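Ticket: Spare fingers and pads for the small arm – buy now or wait for the September budget?
Opened by: Horácio Simões
Category: Equipment / purchasing
Priority: Normal
Status: Open, waiting on vendor
Opened: January 29, 2023

Hi all, opening this one myself so it stops living in my inbox. We need to decide what we're buying for the small arm and I'd like it all in one place before Sum-yee Lai closes the parts budget on us.

Short version: the black pads on the gripper fingers are wearing, the pieces it handles want to turn in its grip, and I have three ways to spend money on that. One is a set of replacement pads from Nolter at $90. Two is a full pair of fingers from Leruder, pads already on, which comes to $100 for each finger plus shipping. Three is a whole new gripper from Zevero at around $3000, and I can already hear Sum-yee laughing from down the hall.

I spent most of the morning at the enclosure with the parts list in one hand, checking what we really have bolted on against what the old invoice says we have (they don't match, big surprise). The invoice lists one part number for both fingers. They are very much two different shapes! The left one is a long narrow strip of aluminum, the right one is a chunky bracket with a socket-head bolt set into it. So if we order by that invoice we get two of the same thing and a return label.
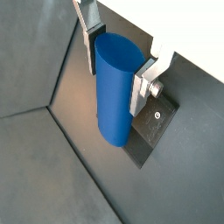
Can we just swap the pads and leave the fingers alone?

Probably for a while. Pads are the cheap part and they wear first, so that's where I'd start. It won't help if the bracket itself has bent, and I'd want Ho-yin Yen to put a straightedge on it before we order.

Update, same day, after lunch

Ho-yin checked the bracket and says it's straight. Good. He also asked why we aren't pricing the L-shaped stand at the same time, and he has a point. We've been getting by on one, and any time someone wants to change the setup, the whole thing stops while they unscrew it. A second would let us set up the next job on the bench. Fang makes them to order and wants a drawing, so I've asked Tzu-hsuan Wan to pull ours and measure it. Plate thickness, hole spacing, the curve on the upright, all of it. Please don't send them a phone picture with a ruler in it like we did last time.

While he was over there I ran through the blue and green pieces a few more times so I could write down how often I had to step in. Not very scientific, but I wanted something to put in the request besides "it feels slippy."

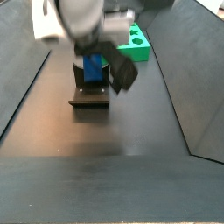
Arm over the stand, green sorter block toward the back.

Update, quote from Leruder

Their quote came in and it's a little annoying. The finger price only holds if we order 3 pairs. For one pair there's a setup charge and they won't say how much until we commit, which I'm not going to do. I wrote back asking for a number in writing. Lead time is also longer than I'd hoped.

Yen-ting Huang suggested we split it: pads now out of the consumables line, fingers in September when the new equipment money opens up. I like this. Pads count as consumables, so I can sign for them myself and they don't need Sum-yee at all (sorry Sum-yee). The fingers would go in as a proper line item, along with the second stand, and that way we aren't explaining two little orders to the same vendor six months apart.

What I still want to settle is whether the new pads should be the same hard black stuff or the softer version. Nolter sells both at the same price. Softer grips better on the round pieces, which are the ones that give me grief, but the rep told me it also wears faster, so we might end up buying pads twice as often.
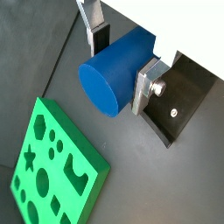 My vote is to order one set of each. It's a little more up front, and if the soft ones are gone by summer then at least I know what to write in the September request. I'd keep the old pads in the drawer too, labeled this time.

Things I'm waiting on:

Leruder – written price for a single pair, setup included
Fang – quote on the stand, once Tzu-hsuan sends the drawing
Sum-yee – OK to park the fingers and the stand until September
Ho-yin – correct part numbers for left and right, so I can fix the invoice record

The Zevero gripper is off the list for this year. I'm leaving the quote attached in case somebody finds money in a couch.

Will update when Leruder writes back.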